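ホーム 日記一覧 前の日記 次の日記 プロフィール リンク

五月の日記 グリッパーの練習

朝九時にSkulexの作業室に着きました。窓の外の木がもう全部緑になっていて、日本の五月はオランダの五月より少し急いでいると思います。

私の仕事は、ロボットに作業を手で教えることです。手に持つグリッパーで、物をつかんで、運んで、置きます。その動きが記録されて、あとでロボットの学習に使われます。説明すると簡単ですが、一日続けると親指の付け根がとても痛いです。昨日の夜は、箸を持つのも少しつらかったです。

今日の目標は、二人で31回の記録を取ることでした。相手はNathalie Visserさんです。彼女はTrureckにいたときに遠隔操作を長くやっていて、レバーでロボットの腕を動かすことに慣れています。しかし手持ちのグリッパーは別の難しさがあると言っていました。遠隔操作では腕が遅いので、人間も自然に遅くなります。手持ちの場合は自分の手がすぐに動いてしまうので、わざとゆっくり動かなければなりません。私も同じ意見です。速すぎる動きは、あとで見ると使えないことが多いです。
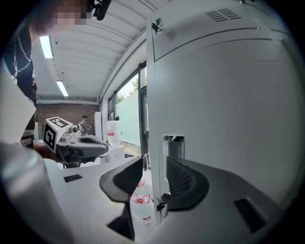
自分のグリッパーから見たところ。左に、もう一つのグリッパーを持つ人。奥はれんがの壁。

午前中は私の失敗が多かったです。つかむ前に指を閉じ始める癖があります。Henk Schoutenさんに見てもらったら、「物に着いてから、心の中で一つ数えて、それから閉じてください」と言われました。やってみると、確かにきれいな記録になりました。けれども十回ぐらい続けると、また癖が戻ります。人間に教えるほうがロボットに教えるより大変かもしれません。この場合の人間は私です。

昼は近くの店で鯖の定食を食べました。Nathalieさんは納豆を残しました。私は全部食べましたが、好きかどうかはまだ決めていません。

午後はずっと良くなりました。受け渡しの練習もしました。一人が差し出して、もう一人が受け取る動作です。声を出さないで合わせるのが難しく、最初は二人とも同時に放してしまいました。何度かやって、相手の指が止まるのを待つことを覚えました。

夕方五時に31回目が終わりました。Henkさんの話では、Pradbergの計画全体では2000回が必要で、今月の分は300回だそうです。数字を聞いて少し疲れましたが、今日の最後の記録はとても滑らかだったので、気分は悪くありません。

今日覚えた日本語は「手ぶれ」と「空振り」です。「空振り」は野球の言葉だと思っていましたが、グリッパーが何もつかめなかったときにも使えると教えてもらいました。午前中の私は空振りが多かった、という文を作りました。正しいでしょうか。

明日はDe Graafの人が見学に来るので、いつもより早く行きます。親指に湿布を貼って寝ます。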